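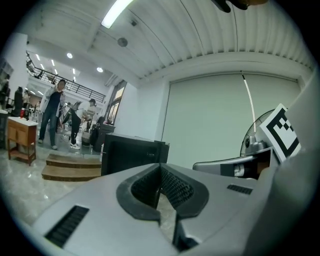
Home > Workrooms and Halls > Windows and Blinds

How to Clean and Re-level a Large Roller Blind

Skill level: easy to moderate
Time: 2 to 3 hours, plus drying
People needed: two

A roller blind across a wide opening gets less attention than one in a bedroom. It is heavy and hard to reach, and dust doesn't show much on a pale fabric until somebody leans on it. This guide covers cleaning a wide blind in place, dealing with marks, and correcting a blind that rolls up crooked. It applies to chain-operated blinds in workrooms, halls and similar large rooms. Motorized blinds can be cleaned the same way, but leave the tube alone and call the installer if one is tracking badly.

What you need

A platform ladder tall enough that you don't have to stand on the top step
Vacuum with a soft brush head and a long hose
Two buckets
White cotton cloths, at least 10
Mild dish soap
A white vinyl eraser
Tape measure and pencil
Level
Masking tape, 1 inch
Drop cloth

Use white cloths. Colored ones can bleed onto light fabric when damp, and you won't notice until it dries.

Before you start

Look for the fabric label. It is usually on the tube or the inside of the bottom bar pocket. Coated polyester and PVC screen fabrics can be wiped with water. Cotton, linen and most foam-backed blackout fabrics should only be vacuumed. If there is no label, test a damp cloth on the lowest corner of the back and wait for it to dry. If you see a ring, stick to dry cleaning.

Clear the floor under the blind and lay the drop cloth. Do the job in the morning if you can, so the fabric has the rest of the day to dry while it is down.

Turn off ceiling fans and any forced air near the blind. A wide sheet of fabric moves a lot in a light draft, and it can push against the ladder.

Part 1: Dusting

1. Lower the blind all the way, but stop before the tube shows bare metal. At least one full wrap should stay on.

2. Vacuum the top of the beam or cover above the blind first. Most of the dust sits up there, and it will fall on the fabric if you leave it for last.

3. Set the vacuum on low. Starting at a top corner, work across in overlapping strips, then move down. Have your helper hold the bottom bar steady. Don't press the brush into the fabric.

4. Do the back the same way if you can get to it. In wide openings between two rooms this is easy. Against glass you may only reach the lower half.

5. Wipe the bottom bar and the chain with a damp cloth. The chain is normally the dirtiest part.

Part 2: Washing

Skip this part if the fabric is dry-clean only.

1. Fill one bucket with lukewarm water and a small squirt of dish soap. Fill the other with plain water.

2. Wring the cloth out hard. It should feel damp and leave no drips.

3. Wipe in straight passes from one side to the other. Circles leave swirl marks on smooth fabric – they show up badly when light hits from the side.

4. Go over each section with plain water before the soap dries.

5. Change cloths as soon as one looks gray.

6. Leave the blind down until it is fully dry, 12 hours at least. Rolling up damp fabric leads to mildew, and the smell is very hard to get out.

Part 3: Marks and stains

Scuffs: rub lightly with the vinyl eraser, always in the same direction. Brush off the crumbs before going on.

Fingerprints near the bottom bar: soapy cloth, dabbed. Repeat after it dries if needed.

Tape residue: warm the spot with your hand and roll the glue off with a thumb. Avoid solvents on coated fabric.

Water stains: these rarely come out fully. Dampening the whole panel from seam to seam sometimes evens out the color enough to be acceptable.

Part 4: Fixing a blind that rolls crooked

If the fabric drifts toward one bracket, the edge will fray within a few months. Fix it early.

1. Roll the blind up and watch which way it moves.

2. Hold the level against the tube. On long tubes, check near both ends. If one bracket is low, loosen its screws and shim behind or above it until the tube is level. Support the tube while you do this – it is heavier than it looks.

3. If the tube is level and the fabric still drifts, lower the blind fully. Put a strip of masking tape, 5 inches long, on the bare tube at the side the fabric is moving away from. The fabric climbs toward the thicker side.

4. Roll up and check again. Add a second layer if needed. More than three layers means the fabric was probably attached out of square, and it should be remounted.

5. Measure from the bottom bar to the floor at both ends and write the numbers inside the cover for next time. On a bar 184 inches wide, a difference of a quarter inch is fine.

How often

Vacuum twice a year, or every other month if there is sanding or cardboard cutting in the room. Wash once a year at most.

Common questions

Can I take the blind down and wash it in a tub?
A small one, maybe. A wide one will crease when folded, and the creases tend to stay.

Can I use a steam cleaner?
No. Heat can lift the coating.

The chain slips when I raise it. Is that dirt?
Sometimes. Clean the chain and the clutch opening first. If it still slips, the clutch is worn and needs replacing with one rated for the blind's weight.

Related guides
Dusting ceiling fixtures safely
Choosing a platform ladder
Patching old screw holes in a beam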